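Parenting course promises calmer homes, but the numbers are thin

A parenting program that tells mothers and fathers to stop praising their children for two weeks is coming to Torness in March, and the town's family center has already agreed to host it. Whether it does what it says on the flyer is another matter.

The Stivden method, as its founders call it, runs for eight evening sessions. Parents are asked to keep a diary, cut out phrases like "good job" and "I'm so proud of you," and swap them for what the workbook calls neutral noticing. A child who brings home a drawing is told that it has a lot of blue in it. A child who hits a brother is told that hitting happened.

By the end, the flyer says, families can expect "a measurably calmer home." It doesn't say who did the measuring.

Benvinda Mota, who brought the course over from Drotport and will lead the Torness sessions, was happy to talk about it. She said 317 parents have finished the program so far and that almost all of them reported less shouting at home.

Asked how that was recorded, she said parents filled out a form on the last evening, in the room, and handed it to the session leader. Parents who quit before the last evening did not get a form. Mota did not have a figure for how many that was, though she said it was "the normal amount for a course of this kind."

No one has checked back with the families six months or a year later. There is no comparison with parents who took a different class, or no class at all. Anyone who has lived with a four-year-old knows that a bad spring can turn into a decent summer without help from a workbook.

"I understand people want studies," Mota said. "I have raised children and I have sat with parents who were crying in their cars. I know what I see."

That may be true, and plenty of parents would take a sympathetic ear over a study. But the course costs money, and the flyer makes its claim in large type.
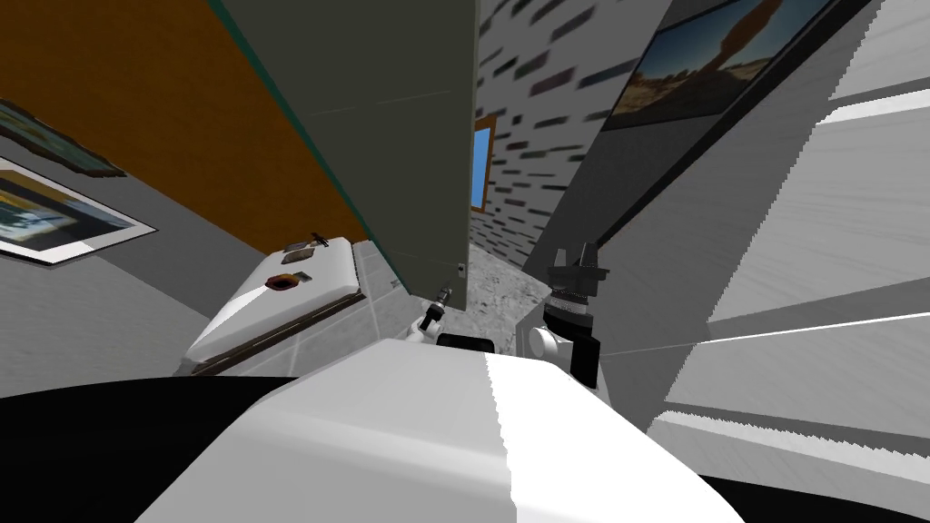 What the parents say

Tomás Vilela took the course in Drotport last year with his wife. They have two daughters, and the older one, who is 9, had been slamming doors and refusing dinner.

He liked the other parents. He liked getting out of the house one evening a week, and he still meets a couple of the fathers for coffee. On the method, he is less sure.

"The first week she asked me if I was mad at her," he said. "I'd said her handstand was a handstand. She wanted me to say it was great. It was great."

They went back to praising her after a few days and didn't mention it in the diary. On the last evening he checked the box for "calmer" because, he said, things were a bit calmer, and the session leader was standing right there with a plate of cake.

So he is one of the satisfied parents in the count, for a method he dropped in the first week.

The idea behind the course isn't a silly one. Parents have worried for a long time that kids who hear constant applause start to work for the applause, and most of us have caught ourselves cheering for a child who went down a slide. There is a fair argument for paying closer attention and gushing a little less. It is a long way from there to telling people that warmth should be rationed on a schedule, and the workbook gets there by page eight without much in between.

It is also hard to fail the Stivden method. If the child settles down, the method worked. If the child gets louder, the workbook calls it "the praise echo" and says to carry on. If the parents give up, they weren't ready. I asked Mota what result would make her think the course hadn't helped a family. She thought about it for a while and said she would have to get back to me. She hasn't yet.

The Abreu family center, which is lending its upstairs room for the sessions, said it doesn't endorse the programs it hosts. Its name is on the flyer all the same, directly under the line about measurably calmer homes. A spokeswoman said the center would look at the wording before the next printing.

Sign-up is open at the front desk. The fee covers the workbook and the diary, and there are no refunds after the second session. Child care is not provided.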